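Wanted: people with patience and a screwdriver, for a laundry-folding build that may not work

Ilwood shared workshop, back bench, evenings from April
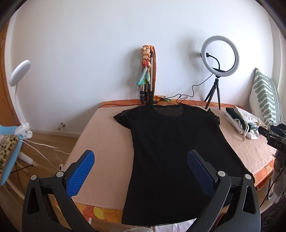
Runcombe is a home-built folding project, and I should say up front that I don't believe in it as much as the people who started it do. The plan is a pair of arms that can take a shirt off a bed and put it on a pile, folded, without anyone standing over them. I've heard that plan before, usually from somebody who had tested it on one stiff dish towel on a bare bench. A black T-shirt with a sheer mesh neckline on a fuzzy blanket is a different problem, and it's the one we care about. The gripper has two black plastic fingers with blue textured pads, and I'm not convinced the diamond pattern on those pads does anything a strip of bike tube wouldn't. You're welcome to come and argue the other side.

What we have: 684 recorded folds, done by hand with the gripper in people's own bedrooms. Of those I would call 110 good enough to learn from. The rest have twisted sleeves, or the shirt went off the bed, or whoever was holding the thing got bored halfway through and it shows.

What we're looking for

Two or three people to record folds at home. You'd borrow a hand-held gripper for 16 days and fold your own clothes with it, on your own bed, in whatever light you have. Please don't tidy up for us. We want T-shirts mostly, plus anything thin, stretchy or ruffled. Jeans are easy and we have plenty.

One person to build. You should be able to drill a straight hole in plastic, read a simple wiring diagram and take apart something you put together yesterday without sulking. Printing experience is handy. If you've already owned a cheap arm and given up on it, we want to hear from you more than from anyone who has only watched the videos.

One person to say no. This was my job and I'd like to share it. You would watch the clips, throw out the bad ones and keep a list of claims we can't back up yet.

What you get

Recorders are paid $300 when the gripper comes back with all its screws. The builder gets bench space at Ilwood and parts, but no wage, so think about that before you write. Nobody gets shares, because there is no company. If someone from Sopacua tells you otherwise — they lent us the motors and have ideas — take it with salt.

You need to be 18 or over and able to get to the workshop to pick up the kit. Clips may show your room, so look at what's on the walls first. You can pull any of them up to the end of your loan.

To apply, post in the Runcombe thread on the Vusico board. Tell us what you've built, what broke, and the most annoying thing in your closet to fold. No résumés, please. We answer after 7 p.m., when the bench is free.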